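Speaker notes: How a small table teaches you to eat slower
Talk for the evening series on food and daily habits
Gunhild Vídalín

Before starting: water on the left, clicker tested, phone off. Speak slower than at home. If the microphone is the one on a wire, do not walk.

Opening

Good evening, and thank you for coming out in the dark. My name is Gunhild Vídalín. I write about meals, mostly about ordinary ones, and tonight I would like to speak about the speed of them.

I start with a confession. For many years I ate my lunch in 8 minutes. I know the number because my colleague Đinh, who sat across from me at the office, measured it one day with his watch and did not tell me until I was finished. He was still on his soup. (Wait here. People usually laugh a little.)

I was not in a hurry that day. I had a whole hour. I ate fast as one walks fast in a city where everybody walks fast.
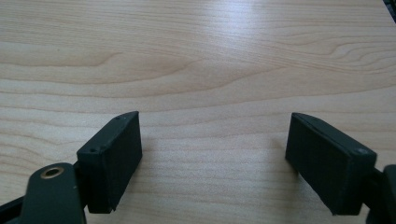 Page 2

The question I want to put to you is where we learn our speed. I have three places to look: the family, the school and the workplace. I will spend most time on the school, as I think it is forgotten.

The family

In my mother's house, the food came to the table in one large pot, and we were many children. You can imagine. The one who ate slowly did not get the second portion. My mother never said "hurry up." She did not need to.

Ask the room: who grew up with many brothers and sisters? Hands up. And who was an only child? Let them look at each other. Do not make any conclusion from the hands, it is only to wake people up after the coffee.

The school

My school served lunch for 200 pupils in one hall. We had 15 minutes from the bell to the next bell, and in this time you had to stand in line also. The slow eaters were sent out with the sandwich in the pocket. I remember the taste of a sandwich that has been in a coat pocket. I do not recommend it.

When I visited Jivatden last October, I was invited to eat at the village school. The children there sit down together and the oldest pupil at each table serves the others. Nobody begins before the last plate is filled. I asked the teacher if it was a rule. She had to think. She said it was more like how one closes the door after oneself. The meal took a long time and there was much talking, and some peas on the floor.

Note to myself: do not make Jivatden a paradise. The teacher also told me that parents complain about lessons starting late. Say this, it is fair to them.

The workplace

Now I come to Femari, the firm where I worked when Đinh took his measurement. They were good employers. They had a nice canteen, but most of us carried the food back to the desk. We answered letters with one hand. After such a lunch I could not have told you what I had eaten.

Then one winter the canteen changed the large plates to bowls, only to save space in the dishwasher.

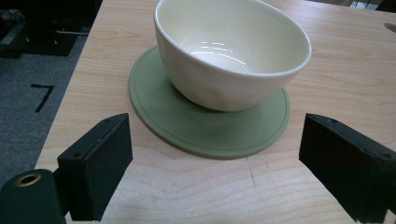

The effect on me was quite big. A bowl I could not easily carry together with a glass and bread, so I stayed in the canteen. And when I stayed, I talked, and when I talked, I had to stop chewing. After a few weeks Đinh and I were finishing at the same time. I still think it is the bread that did it, more than the bowl, but we have argued about this for years and he does not agree.

If time is short, jump from here to the last part.

What one can try at home

I am not a doctor and I do not promise anything about weight or the stomach. These are small things I have tried myself.

Put the spoon down between bites. It feels foolish the first two days. Serve less than you want and stand up to get more. Eat one meal in the week with no screen and no newspaper, also when you are alone. This last one is the hardest for me, because I like very much to read when I eat.

A neighbor of mine bought a kitchen timer from Jinwood and tried to stretch his dinner until it rang. He became so nervous from waiting for the ring that he ate even faster. So please, no timers.

Last part

Read the short piece from my notebook, the one with my mother's pot. Not the whole page, stop at "and the lid was still warm." Then silence, count to four.

Questions. If somebody asks about children who refuse to sit, say that I have only one child and she sat. Remember to thank the people in the kitchen by the door, and tell everyone that the soup is served now and there is no hurry.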